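Re: [packing] lids on the black phone boxes

The lids are the part to look at before anything gets packed. The film on them creases easily and it shows every mark. 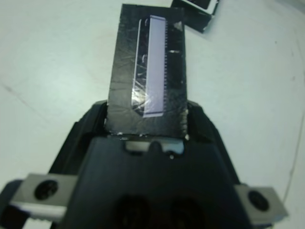 From: Hortensia Godoy
To: packing list
Sent: April, 3:17 pm

Kwame Quartey wrote:
> Do we still want the handset in its box before it
> goes to Okdale, or can they go loose with the
> boxes flat? Loose would save me a shelf.

In the box, please. Okdale sent back 17 loose ones last time and I had to wipe them all down. Set the base on the table with the white inner side up and keep its lid next to it.
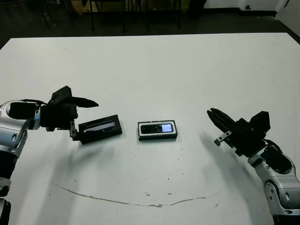 The phone should lie flat inside the white border before the lid goes near it – don't press it down with the lid. If it sits high at one end, lift it out and start over.
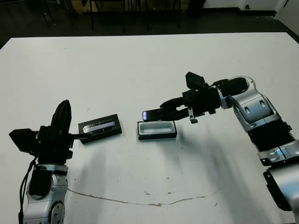
Base open, lid off to the left.

Closed boxes go in the Shearer cartons, 100 to a carton, all facing the same way. I have 3 cartons taped up and the rest are under the stairs.
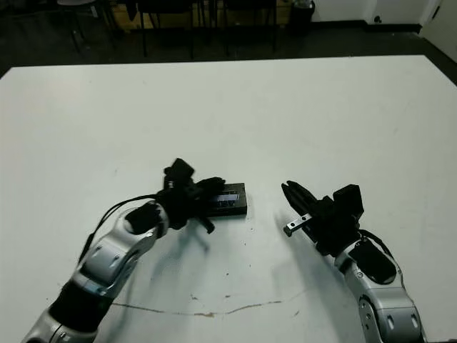

Black box lying flat on the table.

Kwame, your shelf can wait until the cartons are gone. Send me the Nustadia order number when you have it.

Hortensia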